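Sorting Small Glassware on a Shared Bench
Project report, Storage and Workspace course
Liam Bramwell, Garba Ibrahim, Matěj Kadlec
Supervisor: Vilém Ondrejka
Submitted 7th August

1. Background

The practice room at Skustby has one bench with a gray marble-patterned top. Two groups use it. The chemistry beginners use it for simple glassware, and the housekeeping course uses it for table setting. Both groups keep their things in the same place, and at the end of a session the pieces get mixed.

Our task was to work out a simple way to store the small glassware so that a new student can put it away without asking. We were not asked to buy cabinets or change the room. Our budget was 2,867 crowns and we spent 131 of it, all on labels and a marker.

2. What we had to store

The glassware in the beginner set is small and most of it rolls. The pieces that gave trouble in past terms were test tubes with caps, droppers, thermometers and little bottles with stoppers. The larger flasks already have a shelf and we left them out of the project.

For storage we used open-topped plastic bins in different colors. Open bins have a clear drawback, which is dust. Boris Baláž, who looks after the stockroom, wanted lids. We tried lids for a week in the spring term and students left them on the bench, so we went back to open bins and wrote a dusting step into the closing list.

3. Sorting by color

We first sorted by how often a thing is used. This worked for the three of us and failed with everybody else, who had no way of knowing what we thought was used often. The second plan was to give each kind of item a color. Pink was chosen for measuring and dispensing. Light blue was for small parts, and lavender was kept for whatever needed more room.
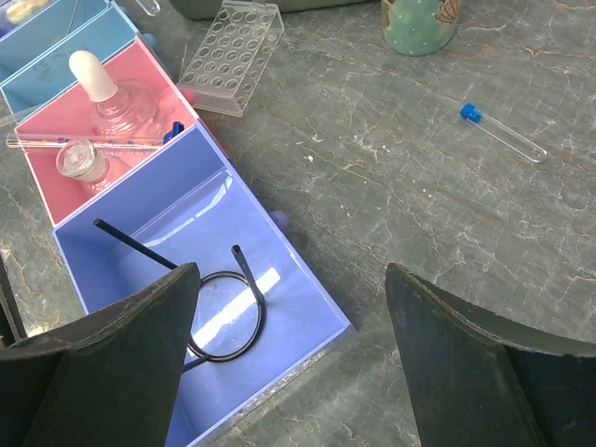
Figure 1. Dropper bottle, stoppered bottle and thermometer in the pink bin, with the lavender bin next to it.

The thermometer is the weak point of the plan. It is longer than the bin is wide, so it rests across the rims. A passing sleeve can catch it. We looked at three answers: a longer bin, a foam slot, or a separate stand. Ondrejka preferred the stand. We did not have time to test one and it is listed under further work.

Glass pieces should lie side by side in a bin and should not be piled up. We put this on the label in large letters after a stopper got chipped in the first trial.

4. Sharing the bench with table setting

The housekeeping course needs room for a tray, a plate, a napkin and mugs. Their teacher asked that the tray stay at the back of the bench so that students can practice laying it from the front. That left us the middle for our bins, and we placed them in a row.

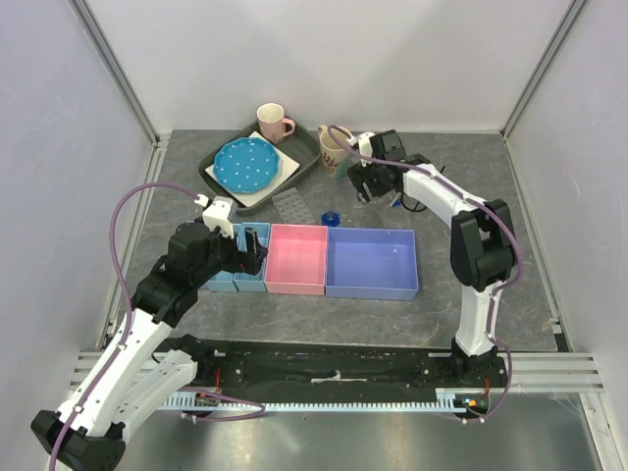

Keeping dishes and lab glass on the same surface is not good practice, and we said so in our midterm notes. At Skustby all the items are used for handling practice and nothing is eaten or drunk at the bench. We still asked for two rules. The tray is laid before any glassware comes out of the bins, and mugs are never used to hold lab items, even for a minute.

The ice cube tray belongs to the housekeeping set. New students kept taking it for a sample tray, which is an easy mistake to make with its rounded cavities. It now has its own line on the inventory sheet under kitchen items.

5. Trials

We ran two rounds of trials, one in November and one near the end of the course. In each round, students were given a bench with the items spread out and a copy of the bin labels. We timed them and wrote down what ended up in the wrong bin.

In the first round, 70 percent of the items were put in the right bin. In the second round, with larger labels and the color key taped to the wall at Tetedis hall, it was 75 percent. This is a smaller gain than we expected. Most of the wrong placements were items that fit two groups, and the labels could not settle those.

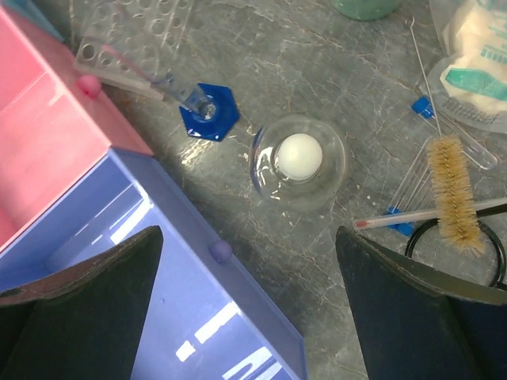
Round things were hard for people. A ball has no obvious group, and students asked about it more than any other item. Some put it with the small parts and some left it in a glass dish. We decided that a dish is a fine place for it during work, but that both should be put away separately at the end. Kadlec rewrote the sheet to say this.

Crumbs on the bench were another matter. They are pale and hard to see against the veins in the pattern, and they stick to the bottom of glass. The closing list now has wiping before sorting. In the first version it came last, and the bins went back onto a dirty surface.

6. Test tubes

Test tubes should go in the rack at once. In practice people set them down on the bench first, and they can roll.

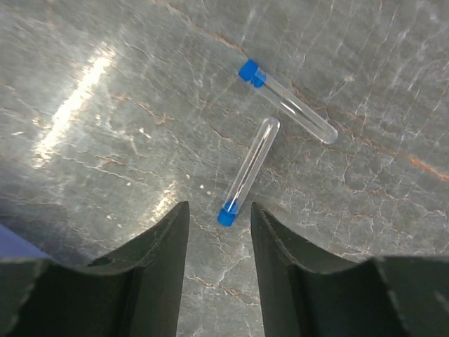 Figure 2. Two test tubes with blue caps laid on the bench top.

The blue caps help, as clear glass is easy to miss on this surface. We suggest keeping a cap on every tube that is not in use. Loose caps go in a light blue bin with the other small parts.

7. Further work

A stand for the thermometer should be tried first. The color key should also be tested with the group from Lesville, who have not seen the bench before. Ibrahim has the inventory sheet and the label files, and the unused labels are in the Dankwa folder in the stockroom.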